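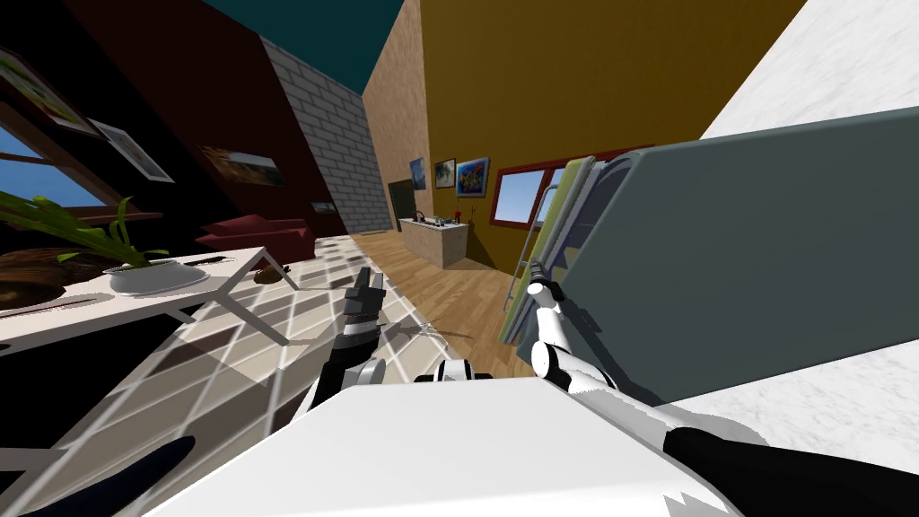
Trevor in the simulated living room, right gripper against the stacked panels

Pre-hire safety and inspection checklist
Trevor two-arm mobile robot and Rirgate simulation package
Supplier: Gemley
Site: Worbridge demonstration flat and adjoining office
Date of inspection: 19 August 2022
Result: accepted for supervised trial, with actions

How the results are marked
OK: checked and found as the supplier's sheet says.
OK with comment: usable, but read the comment first.
Action: must be put right before the date in the hire agreement.
Not checked: left for the next visit.

The trial hire covers one robot, one charging dock, two wireless stop buttons, the operator's tablet and a licence for the Rirgate simulator on two computers. The simulator was looked at in the office before the robot was powered up in the flat. Sections 1 and 2 apply to the simulator. The rest apply to the machine itself unless the comment says otherwise.

SECTION 1. SIMULATOR SET-UP

1.1 Licence installed and opens on both computers
OK.
Comment: The second computer asked for the licence key twice. It has been fine after a restart.

1.2 Software version matches the version on the robot
Action.
Comment: The simulator is one release ahead of the robot. Gemley's sheet says the two should match before any task is carried over. Either update the robot or install the older simulator. We would prefer the older simulator as the robot's present release is the one that went through the stop tests in Section 4.

1.3 Robot model has the correct arms and grippers fitted
OK with comment.
Comment: The default model loads with a black multi-fingered gripper on the left and a slender white one on the right. The hire unit has the same pair. There is a menu to change them, and it keeps the last choice made by whoever used it before, so check at the start of each session.

1.4 Units and scale
OK.
Comment: Door width in the model of the flat was measured on screen as 914 mm and agrees with the tape. The supplied room sets have their own door sizes and should not be used to judge clearance at Worbridge.

1.5 Supplied rooms load without missing parts
OK with comment.
Comment: The living room set with the red sofa and the mustard wall takes the longest to load. Tile and plank floors are both there, along with the coffee table, plant and kitchen counter. The other sets open quickly.

1.6 View can be levelled
Action.
Comment: The robot's view came up tilted hard over when the living room set was opened from the saved file. The reset command is three menus down and is not in the quick guide. Operators will need to be shown it. Ask Gemley whether a level view can be made the default.

1.7 Saved sessions can be reopened
OK.

1.8 Log files written to the shared drive
OK.
Comment: 3,567 log files came with the package from the supplier's own runs. They take up a good deal of space and we do not need them. To be moved off before the trial starts.

SECTION 2. TASKS TRIED IN THE SIMULATOR

2.1 Drive from start point to marked position
OK.

2.2 Floor change, tile to wood
OK with comment.
Comment: The simulator treats the join as perfectly flat. The join in the flat has a metal strip that stands up slightly. No conclusion about crossing it should be taken from the simulator. See 5.3.

2.3 Thin objects on the floor
Action.
Comment: The living room set has a thin grey item lying on the wooden floor, either a rod or a cable. The obstacle map did not mark it. The supplier's sheet gives no lower size limit for objects the base will detect. Written figure requested. Until we have one, floors are to be cleared of leads and sticks by hand before every run, in both rooms.

2.4 Contact with large flat objects
OK with comment.
Comment: The contact reading came up on the tablet display when the right gripper was against the stack of panels. The reading is one number for the whole gripper and does not say which finger is loaded. Good enough for a trial. The panels in the simulator have a fixed weight which we could not find a way to edit. Real boards of that size leaning on a wall should be treated as a topple risk and are not to be used with the robot in the first month.

2.5 Both arms working at once
OK with comment.
Comment: Self-collision warning works. With both arms reaching forward the warning is given late if the left gripper is pointing up. Keep the arms slow (setting 1 or 2) when both are in use.

2.6 View blocked by a held or nearby object
Action.
Comment: A large board close to the robot hides a lot of the room from its view. The base could still be driven with no warning on the tablet. Gemley to confirm whether the real unit slows down when its view is blocked. We would like it to stop.

2.7 Small items on tables and worktops
Not checked.
Comment: Time ran out. Bowls, taps and plant pots to be tried at the next visit.

SECTION 3. ROBOT, POWER OFF

3.1 Body panels fixed, no cracks or sharp edges
OK.
Comment: One light scratch on the top of the body, left side, noted on the delivery form.

3.2 Arm joints: covers in place, no play by hand
OK.

3.3 Grippers: fixings tight, fingertips undamaged
OK with comment.
Comment: One fingertip pad on the left gripper is worn. A spare is in the case. Fit it before the trial.

3.4 Wheels clean and turning freely
OK.

3.5 Cables between body and arms secured
OK.
Comment: There is a loop behind the right shoulder that could catch a door handle. A cable tie would sort it. Ask Gemley first, as the loop may be needed for full travel.

3.6 Labels readable: maker, weight, voltage, pinch points
OK with comment.
Comment: Pinch point label missing from the left elbow. Replacement asked for.

3.7 Charging dock stable, lead undamaged, socket tested
OK.
Comment: Dock stands in the hall on the office side. Nothing to be stored on top of it.

SECTION 4. STOPPING

4.1 Stop button on body
OK.
Comment: Stops base and both arms.

4.2 Wireless stop buttons
OK with comment.
Comment: 100 presses were made between the two buttons, from each room and from the hall, and every press stopped the robot. The buttons look identical and both must be switched on at the start. Put a coloured sticker on one of them.

4.3 Loss of wireless signal
OK.
Comment: Button taken out of range. Robot stopped and would not restart until it was reset at the body.

4.4 Arms hold position when stopped
OK with comment.
Comment: The arms hold. With a full load in the right gripper the wrist sags a little after a minute. Do not reach under a raised arm.

4.5 Restart needs a deliberate action
OK.
Comment: Releasing the button does not restart the task. The operator has to confirm on the tablet.

4.6 Tablet battery low
Action.
Comment: The tablet gives a warning but the robot carries on with its task until the tablet goes off. Charge to full before each session and keep it on the lead where the room allows. Supplier told.

SECTION 5. ROOM AND ACCESS

5.1 Working area marked
OK.
Comment: Tape set out 1,135 mm from the edge of the base in every direction with the base parked in the middle. This covers the reach of either arm plus the margin on Gemley's sheet. The tape does not move when the robot does, so for driving tasks the whole room is the working area and visitors stay in the hall.

5.2 Doorways
OK with comment.
Comment: Fits through with arms folded. Not to be driven through a doorway with arms out, even slowly.

5.3 Floor join
Action.
Comment: The base crossed the metal strip at walking pace and gave a jolt that shook the arms. Fit a ramp strip or keep to one side of the join. No crossing with a load.

5.4 Rugs and loose mats
OK.
Comment: Removed.

5.5 Leaning or stacked items
Action.
Comment: Two tabletops are kept leaning against the wall in the flat. Move them out or fix them back.

5.6 Light levels
OK with comment.
Comment: Low sun through the window affects the depth picture in the late afternoon. Blind down after four.

5.7 First aid kit and extinguisher in reach
OK.
Comment: Extinguisher service due in March.

SECTION 6. SERVICE AND PAPERWORK

6.1 User guide supplied
OK with comment.
Comment: Printed guide covers the robot well. The simulator has only the quick guide and a help page. The help page still shows an older menu.

6.2 Risk assessment from supplier
OK.
Comment: Written for an office. Needs a paragraph on kitchens before we use the worktop.

6.3 Support line
OK with comment.
Comment: Rung once, for item 1.6. Answered quickly, and the person knew the answer. Hours do not cover evenings, so no evening sessions.

6.4 Operator training
Not checked.
Comment: Half a day is in the price. Ask for it to be held in the flat, with the simulator part first.

6.5 Insurance certificate
OK.
Comment: Copy on file.

ACTIONS CARRIED FORWARD

For Gemley
1.2 matching software versions
1.6 level view by default, or a line in the quick guide
2.3 smallest object the base will detect, in writing
2.6 behaviour when the view is blocked
3.5 advice on the cable loop
3.6 missing label
4.6 low tablet battery

For Worbridge
1.8 move supplier's logs
3.3 fit spare fingertip pad
4.2 sticker on one stop button
5.3 ramp strip
5.5 tabletops
6.2 kitchen paragraph

Supervised sessions may go ahead in the living room only, arms at setting 1 or 2, with one person holding a stop button and doing nothing else. Items 2.3, 2.6 and 5.5 must be closed before any visitor is present. Items 2.7 and 6.4 to be checked at the next visit, using a fresh copy of this form.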